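Humidity logging in a weatherboard house, second winter
September 17, 2023

I finished pulling the last of the winter data off the loggers this week, so this is the follow-up to the post I wrote in March about condensation in the back half of the house. Anyone who wants the floor plan and the history of the roof should read that one first. I won't repeat it.

Short version of the setup. Five loggers, one per room, plus one under the eaves on the south side. Each records temperature and relative humidity every ten minutes and holds the readings until I collect them. They are the cheap Wumik units, which are adequate if you calibrate them and misleading if you don't. I used the salt test: a bottle cap of damp table salt in a sealed container with the logger, left overnight at a steady temperature. The air in the container should settle at 75 per cent. Two of mine read 71, one read 78, and the rest were within a point. I apply the offset in the spreadsheet because the units have no adjustment of their own.

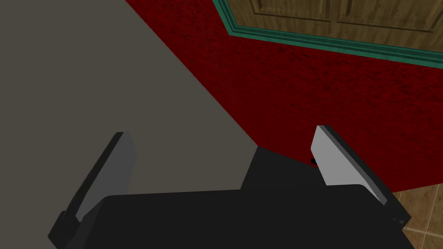 Relative humidity on its own is close to useless for this kind of work. A bedroom at 70 per cent and 12 degrees holds less water than a living room at 50 per cent and 21 degrees. What you want is dew point, or absolute humidity in grams per cubic metre, so that rooms can be compared directly. I convert everything to dew point on import and keep the original column only as a check. If the dew point of the room air is above the temperature of the window glass, you get water on the glass. The same applies to the corner behind the wardrobe.

The worst room last winter was the small bedroom at the back. I had assumed the cause was the slab extension next to it, and I spent a fair bit of the summer on drainage along that wall. The drainage needed doing anyway. The dew point in the small bedroom this winter was nearly identical to last winter's, and it follows the bathroom with a lag of one or two readings. The moisture is arriving as air, through the hallway, after showers.

I checked this in two ways. First, I kept the bathroom door shut and ran the fan for half an hour after each shower, for a fortnight. The peaks in the bedroom flattened. Second, I went back to the old habits for another fortnight and the peaks returned. The weather was not the same in both periods, so I subtracted the outdoor dew point from the indoor one and compared the difference. The result held up well enough for me to stop digging trenches.

The fan was the next item. The existing one was a Drandov ceiling unit that came with the house, and the rating on its label is for free air. Connected to six metres of flexible duct with two tight bends, it moved very little. A square of toilet paper would not stay on the grille. I shortened the duct, swapped most of it for rigid pipe and took out one of the bends. The paper now stays put with the door open or closed, provided there is a gap under the door. There wasn't much of one, so I took 8 mm off the bottom.

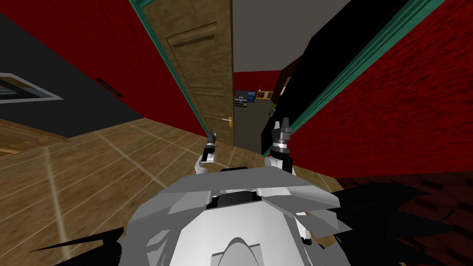 I also replaced the controller. The Tridari timer I chose has a humidity trigger as well as a run-on, and I have turned the trigger off. It compares against a fixed percentage, and on a wet morning in July the outside air is over that figure all day, so the fan runs continuously and drags in damp air from the subfloor. A plain run-on of thirty minutes does the job. If someone makes a controller that compares indoor and outdoor dew points at a sensible price, I would like to hear of it.

Costs, for those who asked last time. The duct, fittings, timer and an electrician to connect it came to $800. The loggers were already paid for. The Nishimura dehumidifier I borrowed last winter cost nothing to buy, but it did add to the power bill, and I have since given it back.

On data quality: the small bedroom logger recorded 1,783 readings in the first shower trial and 1,204 in the second, against an expected 2,016 for each. The gaps come from a flat battery in one case and a full memory in the other. I have left them as gaps and have not interpolated. Most of the missing readings fall overnight, when nothing much was happening, but the overnight averages for the second trial should be treated as weak.
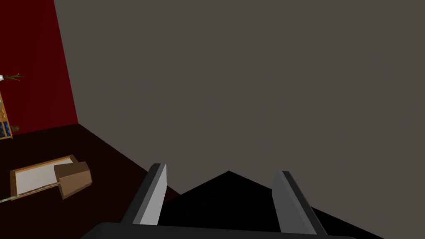
Paint is the remaining question. The mould on the south wall of the small bedroom was cleaned off in autumn and has come back only in one patch, low down near the corner. Surface temperature there, taken with an infrared thermometer at six in the morning, was two degrees below the middle of the same wall. I suspect the batts have slumped inside the cavity. Removing the skirting and a strip of lining would settle it, and I would prefer to do that before painting over anything. Anti-mould additive in the paint will slow growth on a cold surface, but it leaves the surface cold.

Next job is to move the eaves logger. It catches reflected sun off the neighbour's shed from late August on, and the afternoon temperatures are too high by several degrees. Dew point is less affected than relative humidity, although the sensor does lag when it heats up quickly. I have flagged those afternoons in the spreadsheet and excluded them from the monthly figures.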